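ok going to try and get this all down before my shift. thread on going back to school as a grown adult, one semester in. typos are staying

1/ Finished my last final Friday. Four classes. First time in a classroom in 19 years. I'm on the couch in the same sweatpants I wore to the exam. No shame

2/ Background for anyone new. Dropped out sophomore year, long time ago, money and also I was an idiot. Always said I'd go back. Said it so long it stopped meaning anything

3/ Picked Dogar because it's on the bus line. That's it, that's the whole college search. Everyone in the forums is comparing rankings and I'm looking at the timetable for the number of transfers

4/ Getting the old transcript was the worst part of the entire thing. Worse than statistics. My first school merged with another school, the records office moved, the form wanted a student ID from a card I lost before smartphones existed. Three phone calls and a fax. A FAX

5/ Tip, if you're doing this: request the transcript before you do anything else. Before you apply. Before you tell your family

6/ Some of my credits carried over. Not the ones I wanted. Intro to Film counted, both writing classes didn't. So I got to take freshman comp again, at my age, with a teacher younger then my car

7/ And I loved it?? Freshman comp was the best class. We had to write two pages every week on anything and she wrote back on all of them. In pen. I kept every one

8/ Orientation. They do it all in one day at Dogar, in the gym. There's a scavenger hunt. I did the scavenger hunt. My team lost because I insisted the library was the other way

9/ Things I packed the first day: three notebooks, a calculator, lunch, a sweater, an umbrella, a second pen in case the first pen. Things my classmates had: phone

10/ Everything runs through a site called Rirar. Homework, grades, the syllabus, announcements. I missed my first quiz cause I didn't know there was a bell icon you have to click. Emailed the professor in a panic, very formal, "To whom it may concern." She reopened it. Said it happens every fall

11/ Rirar also logs you out if you sit and think too long. Write your discussion posts somewhere else and paste them in. I lost a really good paragraph about the Dust Bowl, not over it

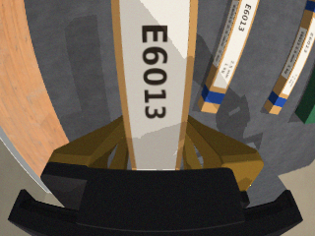 12/ Reply just now from Starkora: did you ever feel like the oldest person in the room, that's the only thing stopping me from signing up.

13/ Yes. For two weeks, bad. Then I noticed they weren't looking at me. They were looking at the clock, same as I was. By October a kid in my history section was saving me the seat by the outlet

14/ Also I wasn't always the oldest. In stats there was a grandmother in the front row who got the highest score on every test and never once took her coat off. Hero

15/ Ok statistics. I cried in the tutoring center. Twice. The tutoring center is free, it's in the basement of the science building, go before you need it. I went after the midterm, which I got a 55 on

16/ A 55. Stared at it in the parking lot. Did the thing where you write the withdrawal email in your head. Got as far as "due to circumstances"

17/ What I did instead was go to office hours, which I had honestly thought was when the professor was busy and you shouldn't bother him. It's the opposite. He was sitting there eating crackers. Nobody else came

18/ He went through the whole exam with me. Half of it was me reading the question too fast. Me, rushing. imagine

19/ Final grade in stats: B minus. I have never been so proud of a B minus. I'd frame it if Rirar had a print button that worked

20/ Money, since people ask in DMs. Aid covered most of it, I work part time, I bought used books and one of them had somebody else's answers in it (wrong answers). Fill out the aid form even if you're sure you won't get any. I was sure

21/ Studying w/ a job: I read on the bus. Flashcards on break. Sundays I'm at a table in the back of the library from open until my back gives out. That's the schedule. I don't have an app for it

22/ What went: TV, mostly. Cooking. My sister's birthday, which I forgot, and she's letting me live it down very slowly

23/ Group projects are exactly as bad as they were. Four people, one slide deck, two of us awake. We named the file final_FINAL_use this one

24/ But I will say the kids are kinder than we were. Somebody bombs a presentation and they clap anyway and mean it. I froze in the middle of mine. Full stop, total blank. A girl in the second row asked me a question she obviously knew the answer to so I'd have somewhere to start. I think about that a lot

25/ Someone asked what I'm studying. Undeclared! I have to pick by February. Leaning history. My advisor keeps sliding me the accounting brochure

26/ There's a student paper called the Plama and I wrote one thing for it, about the bus. They ran it on the back page under a crossword. My mother has the copy on her fridge. Biggest readership I'll ever have

27/ Small stuff I'd tell myself in August. Get the parking permit or don't drive, no in between. Sit near the front. Eat before the night class. Learn the names of the people on either side of you, you will need notes from them

28/ Learn where the quiet bathroom is too. Third floor, by the language lab. You're welcome

29/ Was it hard, yeah. I was tired in a way I hadn't been since I had a newborn in the house. There was a week in November where I ate cereal for every meal and handed in an essay with the wrong class number on it

30/ But walking out Friday, dark already, freezing, everyone's breath going up, some kid I didn't know yelled WE'RE FREE across the quad and I yelled it back. Loud. With my backpack on

31/ Registered for spring this morning. Three classes this time, I'm not a maniac. Geology has a field trip. I need boots

32/ Ok late for work, will answer the transcript questions tonight, there are a lot of transcript questions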